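April, teleop bench, simulated kitchen counter, afternoon block

Picking up where I left off before lunch. Divina had the hand controller first and got the hang of it faster than I did (no surprise there), so I let her keep going while I wrote down what felt wrong. The lag is much better since we moved the Drorero link off the shared network. What still bothers me is depth. With the wrist view alone I keep closing the fingers too early, and then I have to back out and the whole demo is spoiled for training. We want 50 clean ones for this layout before we shuffle the objects, and I would so much rather have 50 slow, tidy ones than a big pile of nervous jerks!

After a long run of bad grabs I tried coming at the yellow piece by the part that sticks out and leaving the big round body alone. Much happier with that. It fills up most of the wrist view once you have it, though, so you're steering past the bread and the card more or less from memory.

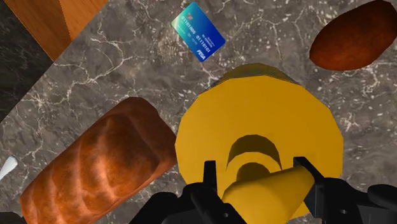 Lindiwe Kruger thinks we should stop steering from memory altogether and put the overhead view up beside the wrist view, even if the policy never gets to see it. Her worry is that a tired operator starts guessing, and the guesses end up in the data looking just like skill. Marthinus wondered whether that's cheating, giving the person more than the robot gets. I go back and forth on it. I'll record 9 each way tomorrow morning and we can compare the paths.

Other bits, before I forget. Trigger is still too touchy in the first 2 mm or so of travel, ask Raghda about the curve she used on the Zarncombe rig. Pause for a breath after the grip closes, before lifting, it makes the cut points so much easier to find later. And save the failed ones in their own folder, please, me included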